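About Starkis

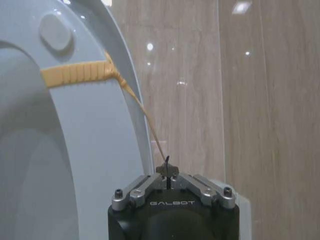 A tan cable tie fastened round the rim of a pale blue-grey toilet seat.

Starkis is a small company that makes public data easier to find and read. We collect figures that councils, health bodies and government departments already publish, put them into one format and show them on pages anyone can use. The site is free and you do not need an account.

How we started

Darragh Doherty built the first version in his spare time while working as a web developer. He wanted to compare what local councils were spending on heating and lighting their buildings, and the figures were spread over spreadsheets, scanned letters and PDF reports. He wrote a script to pull them together and put the results online one evening in May. A reporter at a local paper used the table for a story, and other people began writing in to ask for their own area.

Aoife Ní Chonaill joined him to work on the database, and the two of them set up the company the following year. We now have a staff of 5 and an office in Dodorstead, above the print shop.

What we do

We currently hold 3,134 datasets from 184 public bodies. They cover energy use, building repairs, road works, library opening hours, public toilets, school meals and planning decisions. Each dataset has its own page with a chart, a table, a link to the original source and a note of when we last checked it.

Most updates are automatic. Some bodies still publish on paper or as scans, and those are typed in and checked by a second person before they go live. If we find an error in the original we tell the publisher and mark the row until it is corrected.

We also run two paid services. Kuveo is a hosted version of our charts which public bodies can place on their own websites. Amoah is a data feed for developers who need regular downloads. Income from these pays for the free site. We do not carry advertising.

Who we are

Darragh Doherty, director
Aoife Ní Chonaill, database and hosting
Gráinne Ó Briain, data checking and corrections
Ita Rafferty, design and accessibility
Treasa Ó Néill, customer support and accounts

Using our data

You may copy, print and republish anything on the free site, including for commercial use, as long as you name the original publisher. A link back to us is welcome but not required.

To report a mistake, use the corrections link at the foot of the dataset page. Gráinne reads all of these and will reply if you leave an email address. For Kuveo and Amoah, please contact Treasa through the support form. The phone line is open from 9.30am to 4pm.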